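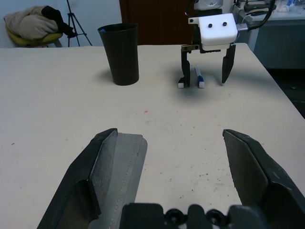
Does a cup of coffee in the afternoon keep people awake at night?
For many people it does, but how much depends on the dose, the hour, and the person, and the studies disagree more than the headlines let on.

Chapter 6
Caffeine and the Trouble with Simple Answers

Most readers will come to this chapter already sure of something. Some are sure that they can drink coffee after dinner and sleep like a stone. Others are sure that one cola at three o'clock ruins the night. Both groups are reporting on an experiment with one subject and no control, and both should be treated with some suspicion.

Caffeine blocks the receptors for a substance called adenosine, which builds up in the brain over the waking day and is tied to the feeling of sleepiness. That part is well supported. The step from there to advice is where the trouble starts. A popular article will tell you to stop at noon, another says two o'clock, a third says six hours before bed. Ask where these hours come from and you will often find one small study, or a figure copied from another article.

6.1 What counts as a dose?

A "cup" is not a unit of anything. A small cup of home coffee might hold 100 milligrams of caffeine, and a large one from a shop might hold 200 or a good deal more. Beans, grind, brewing time, and the size of the cup all matter, and surveys rarely ask about them. When a questionnaire records "two cups a day," it has put very different drinkers in the same box.

Consider the Ellby survey, which we will return to in Section 6.4. It asked 700 adults how many cups they drank and how well they slept. Heavy drinkers reported worse sleep, and the local paper in Ellby ran the result as proof that coffee harms sleep. The survey showed no such thing. Tired people reach for coffee. Shift workers drink more of it and sleep badly for other reasons. The survey had no means of telling these stories apart.

6.2 Who was in the study?

The Gavorberg trial did better. It gave 252 volunteers either caffeine or a dummy pill and recorded their sleep in a laboratory. On average, the caffeine group took longer to fall asleep. But look at who signed up: mostly students, all nonsmokers, all willing to spend the night wired to a machine. Would the result hold for a retired bus driver? Perhaps. The trial can't say.

Note also the word "average." A few people in the caffeine group slept as well as anyone in the other. An average can be true of a group and a poor guide to the person reading about it.

6.3 Who paid?

The Grestarar trial, funded by a drinks maker, found no effect at all. Funding does not make a result false, and it would be lazy to stop there. A better question is what the trial measured. It asked people the next morning whether they had slept well, and people are poor judges of their own sleep. The Dwivedi scale, used in the next section, was built to deal with this problem, with mixed success.

Before you go on, write down what you now believe about caffeine and your own sleep, and what evidence you have for it. Keep the page. You will need it for the exercises in Section 6.5.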